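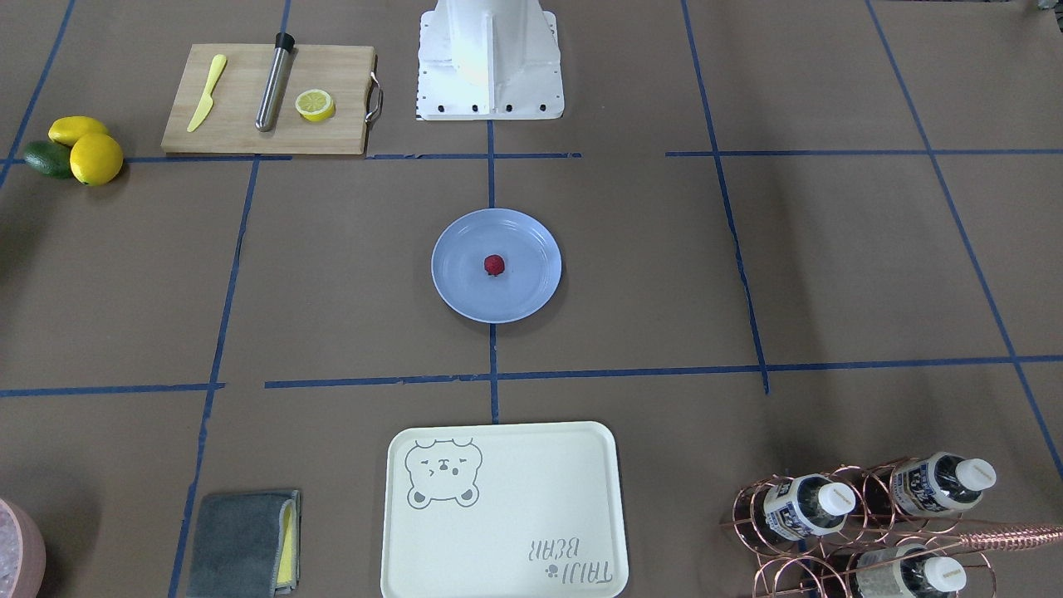
According to Georges Awad, a manipulator kit should be judged by the hours spent before the arm first moves, and a purchaser who reads only the payload and reach figures has read the wrong page. Jin-sol Noh disagrees in part: setup hours are paid once, while a poor wrist joint is paid for in every cycle. Both positions recur throughout this chapter, which treats the selection and commissioning of a bench-top manipulation kit as a single problem.

Chapter 7
Evaluating a Packaged Manipulation Kit

7.1 Scope

The kit under review is the Lerkden, supplied by Kornetlow in two configurations. The base configuration is priced at $3,000 and comprises the arm, controller and power supply. The extended configuration, at $4,000, adds a second arm, a calibration target and a licence for the Tirkemex task editor. Prices are those in the supplier's catalogue of 29/12/2018 and exclude freight. Grippers are ordered separately in both cases.

7.2 The work surface

A base fixed to the bench defines the origin of the work coordinate system. All object positions are expressed relative to it. Kraft paper is an acceptable covering for trial work, having a matte finish and a uniform colour. Masking tape laid over it in a contrasting colour, such as dark blue, divides the surface into cells to which objects can be assigned by the operator. Tape is a placement aid only. It doesn't replace calibration, and tape edges should not be used as measurement datums.

Object sets for kitchen and serving tasks should span a range of size, stiffness and surface. A raspberry at the centre of a plate tests fine positioning and grip force together. Whole lemons differ from one another in shape, and a halved one presents a cut face that must be avoided or accommodated. Small water bottles lying in a wire rack constrain the direction of approach. Folded microfibre cloth has no fixed geometry and is commonly the first item to defeat a planner tuned on rigid parts.

7.3 Acceptance criteria

Choo's method, adopted here, requires 9 consecutive completed cycles per task before a kit is accepted. A cycle in which the operator repositions an object is void and the sequence restarts. Awad's commissioning hours are logged separately and are not averaged into cycle time.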